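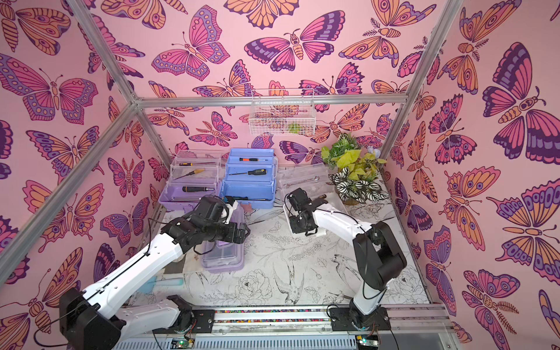 Tema: Cajas de herramientas con bandejas, ¿sí o no?

setsuko_n
Buenas! Estoy montando el rincón de bricolaje en casa y quiero algo para los destornilladores, que ahora viven todos revueltos en un cajón. Me tientan las cajas de plástico que se abren en escalera, una con base lavanda y otra azul, al fondo de la mesa y abiertas. ¿Las usáis o acaban siendo un trasto?

marwan70
Yo tuve una y la regalé. Abierta ocupa media mesa y la bandeja de arriba coge polvo que da gusto. Panel perforado y listo.

apinya_s
Pues no estoy de acuerdo, Marwan. El panel está bien si tienes pared, y si la tienes empapelada con mariposas moradas y naranjas, a ver quién es el guapo que la taladra! Los pequeños arriba, los largos abajo y se encuentran a la primera.

setsuko_n
Jajaja, el papel no se toca, me costó 70 euros y un disgusto. De fondo rosa, además.

malsha.m
¿Y una cesta de alambre colgada de una barra? Yo tengo una blanca para lo pequeño y como es de rejilla ves lo que hay dentro. Las llaves inglesas las dejo en una cubeta transparente aparte, que en las bandejas pesan demasiado.

marwan70
Lo de la cubeta te lo compro. Lo de las bandejas no, la mía era una Tillo y se le partió la bisagra en abril.

apinya_s
La mía es Tillo también y tan feliz. ¿No la llevarías cargada hasta arriba?

marwan70
Puede ser 😅

setsuko_n
Vale, pruebo primero con la lavanda. Otra cosa, el mantel blanco con peonías y pájaros en negro, ¿lo cubro con algo? Me da pena mancharlo de grasa.

malsha.m
Un plástico transparente por encima, del que venden por metros. Mide antes la mesa, que yo me quedé corta 30 cm.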